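Shop > Care & Cleaning > Cloths > Clamance Table Cloths, Coral Red

Clamance Cleaning Cloths, pack of 2

I sell a lot of furniture polish, and I'll let you in on something: most of the time I don't reach for it. For the everyday wipe on a shiny wooden top I use one of these Clamance cloths, folded over so there's a bit of thickness under my hand, and I go right to the back edge where the dust likes to settle (mine sits against a wall, so it's always the worst strip!). Fold it whichever way you like, it's soft enough that it doesn't fight you.
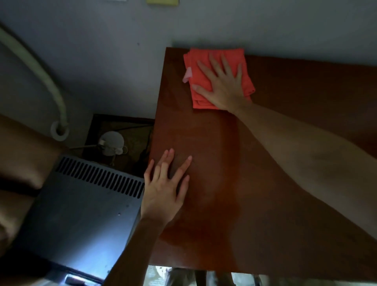 Nermin Akyol wrote in to ask whether the frayed edges on hers meant it was time to throw it out, as she'd been using it on her dining table since November and it was still picking up dust just fine.

Keep it, Nermin! Mine goes ragged at the edges too and I go on using it for ages. Snip off any long threads and leave the rest alone. What I would watch for is grit, so give it a good shake outside before it goes anywhere near a glossy finish, and please don't use fabric softener, it leaves a film and then you get streaks when the light comes in low.

Color: coral red
Size: 19 inches square
Material: 80% cotton, the rest polyester
Wash: warm, with dark colors the first couple of times

Related items
Vasholm Wax for Dark Wood
Mocanu Felt Pads, small
Kisandale Dusting Brush
Clamance Glass Cloth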